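How to compare suburb prices before you make an offer

Updated February 16, 2021

A suburb median is the middle sale price in a set period. Half the homes sold for more and half for less. It is a starting point for a budget and has to be adjusted before it is used on a single property.

Step 1. Set the period. Use twelve months of settled sales, July to June. Shorter periods move too much in small suburbs. If a suburb has fewer than 11 sales in the period, extend it to two years and note the change on your sheet.

Step 2. Separate houses from units. A combined median has little use. Tredside lists 411 sales for the year, and most of them are units near the station. The combined figure sits well below what a house costs there.

Step 3. Remove sales that do not reflect the market. Take out transfers between relatives, part shares and vacant land. The contract type is shown in the last column of most sales registers.
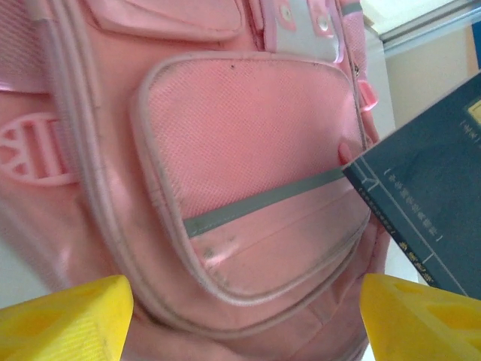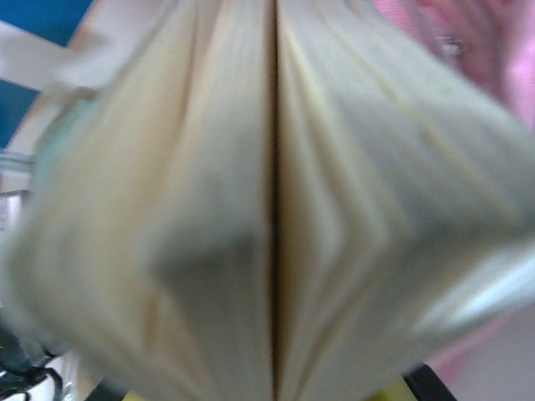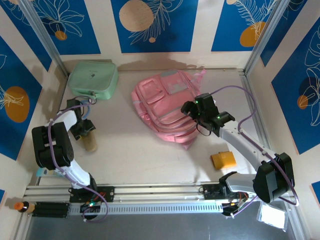
Step 4. Convert to price per square meter. Divide the sale price by the internal floor area. Do not include balconies, garages or storage. For houses, run a second column using land area. Keep the two columns apart.

Step 5. Match the property. From the cleaned list, pick sales within 200 meters of the address with the same number of bedrooms. Three matches are enough. If there are none, widen the search one street at a time and stay on the same side of any main road or rail line.

Step 6. Check time on market. Stinora and Drandberg have similar medians for houses, but listings in Drandberg stay up longer. A long listing period usually leaves more room below the asking price.

Step 7. Add holding costs. Enter council rates, water, insurance and any owners' fees as yearly amounts. Fees for units vary by building, so ask for the last two statements.

Save the sheet with the date of the sales data in the file name. Repeat steps 1 to 3 when new quarterly figures are released.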